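Chapter 6
Your Body at Work: Aches, Habits and Small Fixes

I spent my first office job with a sore wrist and thought that was just what work felt like. I was 24, I typed fast, and I hunched over like a prawn. It took a physio named Annatjie Ntuli (very patient, very blunt) to point out that I'd been bending my hand backwards for most of the day, five days a week!

So this chapter is about the dull stuff that hurts people slowly. We did falls and heavy lifting in Chapter 5, and those get all the posters. Strain is sneakier. You don't remember the moment it started, so you don't report it, and by the time you do it's in your shoulder as well.

You'll meet two workplaces as we go. Cele is a small travel agency where everyone sits. Plindalside is a plant nursery where hardly anyone does, and the labour there is mostly potting, watering and hauling bags. I've picked them because the same three words keep turning up in both: force, posture and repetition. Get comfy with those, they're in bold in the glossary and they'll be in your assignment too.

We'll begin with the hand and wrist, then work our way up the arm to the neck.

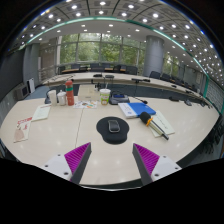

6.1 The hand and wrist

Hold your arm out straight in front of you, palm down, and let your fingers relax. Your wrist is now in what we call a neutral position. Now bend it up as far as it'll go and wiggle your fingers. Feels tight, doesn't it? The tendons that move your fingers run through a narrow tunnel at the wrist, and they slide much more easily when the wrist is close to straight.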